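Filed under: List Archive > Hardware & Reuse > Intake and Sorting

Re: [reuse-list] Do we keep taking desktop towers?

Replying to the whole list and not just the original poster, as the same thing has come up at our end. Quoted message is further down with my answers after it.

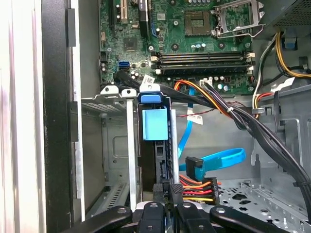
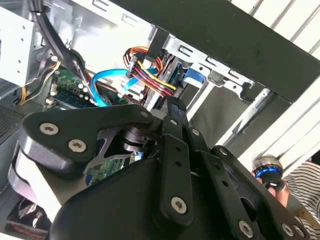
Inside an open desktop case, both of them.

Clunance, January 2019

> We are running out of floor at Medeiros. The last clear-out brought in
> more towers than we can test before June, and most of them are
> older than anything people come in asking for. Two questions for the
> other sites. First, are you still accepting desktops with no
> conditions, or do you turn some away at the door? Second, what do you
> do with the ones that come in with no memory and no drive? Ours
> sit on the bottom shelf until somebody gets tired of looking at them.
> I would like to write down one rule and put it on the wall.

On the first question: we still take them, but with a limit. Last year the Clunance site took in 2,956 items of all kinds, and 2,766 of those left again, either to a new home, to another site or to the scrap buyer. The rest is what you would find on our shelves today. A good part of it is towers. Laptops and monitors hardly sit at all. Keyboards sit, but they stack.

So from last June we set a cap of 80 towers in the building at one time. When the shelf is full we say so on the door and on the phone, and people are asked to hold on to theirs or try the county drop-off. There was some grumbling in the first weeks. Now most people call ahead, and the ones who don't are usually fine about it. I would suggest a cap over an age limit. We tried an age limit first and spent too much time at the counter arguing about when a machine was bought.

Pick the number by measuring your shelf. Ours is what fits on the back wall two high with room to get a hand truck past.

On the second question, I would stop treating a stripped machine as a machine. If it arrives without memory or a drive it goes straight to the parts bench. We pull the power supply, the fans if they turn freely, any cards, and the screws. Everyone forgets the screws and then wants them. The bare case goes in the metal cage and the board goes in the board bin, which the scrap buyer weighs separately and pays better for. Check the battery on the board before it goes in the bin. Our buyer refuses a load with coin cells in it and you will have the whole thing back on your floor.

A few things about drives, as they get mixed up with this. If a tower comes in with a drive, the drive comes out at intake and goes into the locked cabinet before anything else happens. It does not travel with the tower. We had a stretch where drives were left in until testing, and then a tower got moved to the front of the shop by mistake with its drive still inside. It was caught, but I would not want to explain that one to a donor. Write the intake number on the drive in marker. Stickers fall off.

For tracking, we moved off the paper book and onto Niltar in the fall. It is slow to learn and the labels print crooked, but it will tell you how long an item has been sitting, and that was the part we never knew. If you are on Verna at Medeiros you can get the same thing out of it with a saved search on intake date. I can send the one we used before we switched. It only needs the site code changed.

As for the rule on the wall, ours reads:

Towers: accepted until the shelf is full. Drive out at intake. No memory or no drive, parts bench the same day. Nothing on the floor.

The last line is the one that gets broken — usually right before a holiday — but it is easier to point at a sign than to have the talk again.

One question back to you and to anyone else reading. Does any site have a steady taker for older memory? Ours goes in a box sorted by type and the box is now heavy. I would sooner send it to somebody who will use it than put it in with the boards. We can cover postage within the state. We also have two boxes of power cords, free to whoever comes for them first.

Please reply on list so it ends up in the archive.

Clunance intake desk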